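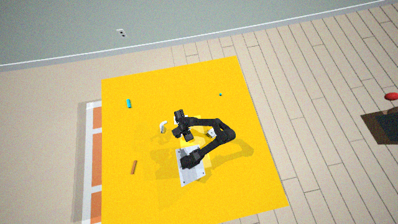 Keerthana Annamalai writes that the Stadanov is the first practice mute she has kept on the trumpet past the warm-up, and that her low G speaks without being pushed. Her one complaint is that the cork was tight on her older bell and needed a little sanding.

Stadanov Practice Mute for B flat and C trumpet

A closed practice mute for players who work in flats, hotel rooms and shared dressing rooms. The body is spun aluminium with a copper end cap. Three cork strips hold it in the bell. It is supplied slightly oversize so that it can be fitted to your own instrument with fine sandpaper.

Pitch rises a little with any mute of this type. Pull the main slide out to suit and push it back before you go on.

Weight: 487 g boxed
Finish: brushed or black
Cork: replaceable, 2 spare sets included
Stock code: 1616-ST

Also fits: most flugelhorns with the Panolico adaptor ring (sold separately). Not suitable for cornet or piccolo trumpet.

Customer comments

Rajeshwari Menon: Used nightly on tour with the Suvarna quintet. Long tones and ballads are fine, fast bop lines feel stuffy above the stave. Would buy again.

Delivery and returns

Orders placed before 2 p.m. leave our Ikcombe shop the same working day. Mutes can be returned within a month if the cork has not been sanded. We can fit the cork at the counter if you bring your trumpet in.

Spare cork sets: stock code 637-C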